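Preparing a Two-Level Workspace for Daily Use

Issued by Modden Facilities Services for the Basurgate premises
Contact: Fuad Kassa, Workplace Standards

These instructions apply to staff responsible for opening the shared work hall and its mezzanine. They replace the October version. Allow 30 minutes for the full procedure.

Before you begin

Collect the opening checklist from the Genby office. Confirm that the floor has been mopped and that no wet-floor signs remain on the stairs. Any outstanding maintenance tag must be read before the area is opened.

Step 1. Lighting

Switch on the ceiling lights over the main floor first, followed by the strip lighting at mezzanine level. Walk the length of the hall and note any fitting that flickers or stays dark. Failed fittings are reported on Form 102. Staff are not to replace them from a ladder.

Step 2. Ventilation

Set the air conditioning to 21 degrees. Check the ceiling unit for dust on the grille and for staining on the surrounding panels. If either is present, record it and notify Lammers, the servicing contractor, before noon.

Step 3. Mezzanine railing

Inspect the railing from the upper level. Place one hand on the top bar and apply steady pressure at each post. Nothing may be hung over the bars or stored against them, including coats, banners and extension leads. Furniture on the mezzanine is kept well back from the edge.

Step 4. Work tables

Wipe each tabletop with a damp cloth and neutral cleaner, working from the window side inward. Move equipment only with the agreement of the person using it. Loose cables are to be coiled and kept clear of the walkways.

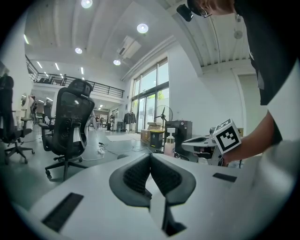 Main floor with ceiling lighting on and the mezzanine railing at the back.

Step 5. Sign-off

Initial each line of the checklist and return it to the office. Completed sheets are kept for 42 days. Where a step could not be finished, write the reason beside it and advise the duty supervisor in person.

Last reviewed Tue 30 December.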